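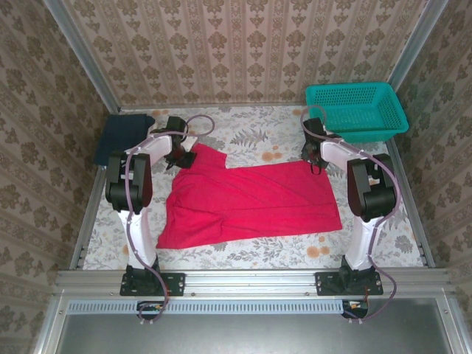 ## Who Folds the Shirts at Lostcombe?

Lostcombe is a laundry where 21 people work. Two robot arms now help fold. A red shirt or other top is spread flat, and each arm has a gripper to pinch the cloth. Wrinkles make the job harder.

Before the arms came, three workers folded all day and their wrists got sore. Now they check the folds, sort the clothes and fix mistakes. They had to learn new skills first. People still do the buttons.

**Gripper:** the part of a robot that holds things.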